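4.2 Choosing the approach from the wrist view

We come now to the part of the system that took us the longest, and that we are fondest of. The planner described in Section 4.1 hands over a rough pose above the work surface, and from there the arm must find its own way down to the object using only what the wrist camera sees. We call this last stage the approach module, and in the code it lives in a package named Nirer, after an earlier tool of ours from which it borrowed its message format and very little else.

The first version of Nirer was simple enough to explain over a cup of tea. It took the wrist image, separated the object from the background, found the middle of the resulting patch, and steered the gripper until that middle sat halfway between the fingertips. For boxes, tins and balls this did very nicely, and we were tempted to leave it alone. The trouble came with what we have called gathered shapes: soft-looking things with a round body and a pleated or crimped rim, such as filled dumplings, tied pouches and small drawstring bags. With these, the middle of the patch is pulled towards the rim, and if the rim leans to one side the whole approach leans with it. The fingers then close on the folds, which in our simulator give very little to hold on to, and the object slips out as the arm lifts.

Our remedy was to stop treating the object as one patch. The present version predicts two regions, which we label body and rim, and the steering target is worked out from the body alone. The rim is still used, but only to decide how the wrist should be turned: we draw a line from the middle of the body to the middle of the rim, and ask the wrist to rotate so that the fingers close across that line. Where the two regions overlap too much for the line to mean anything, as happens when the object is seen from straight above the folds, the module keeps the rotation it was given by the planner and carries on.

The labels for training came from the simulator, Sterard, which knows which part of each mesh it is drawing and can therefore colour in the regions for us at no cost. We rendered 300 starting views for each object, changing the height of the wrist, its sideways offset and the direction of the light. We did not add clutter. It seemed wiser to us to learn first whether the split into body and rim helped at all, on a plain surface with a single object, and to bring in neighbours and shadows afterwards.

A word about image size, as several colleagues have asked. The wrist view is rendered small and without edge smoothing, so outlines come out in little steps. We tried smoothing, and it made the pictures much kinder on the eye, but the predicted boundary between body and rim became less steady from one view to the next. Our best guess is that the smoothed pixels mix the colours of object and background, and that the network has learned to lean on a clean change between them. We have kept the stepped outlines for all the results in this paper. 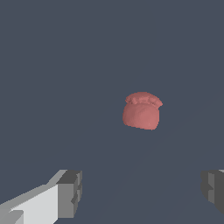 Figure 3. Wrist view before the approach, with a gathered shape ahead of the gripper.

The steering itself runs in a loop. At each turn Nirer takes a fresh image, predicts the two regions, and works out how far the body is from the line midway between the fingertips. Sideways error is corrected first and forward motion is held back until that error is small, for we found that moving in both directions at once from far away tended to carry the object out of view. The fingers are masked before prediction – their place in the image depends only on how wide the gripper is open, so the mask can be looked up and does not have to be learned. Hendrik Cuypers suggested this rather late in the project, and we wish he had done so in June.

On gathered shapes, the single-patch version succeeded in 39 per cent of trials and the two-region version in 74 per cent. We count a trial as a success when the object is still held at the end of the lift, whatever part of it the fingers have taken hold of. Most of the remaining failures belong to objects whose rim is wider than the body and hides a good deal of it from the wrist, so that the predicted body is a thin crescent and its middle is not a sensible place to aim for. Lies De Bruijn has since tried filling in the hidden part from the visible curve of the base, and her early runs with the Mekonnen planner in place of our own look promising, though they were made with different starting poses and we have left them out of the table.

The choice of when to stop steering and close the fingers is made by a separate check, described in Section 4.3.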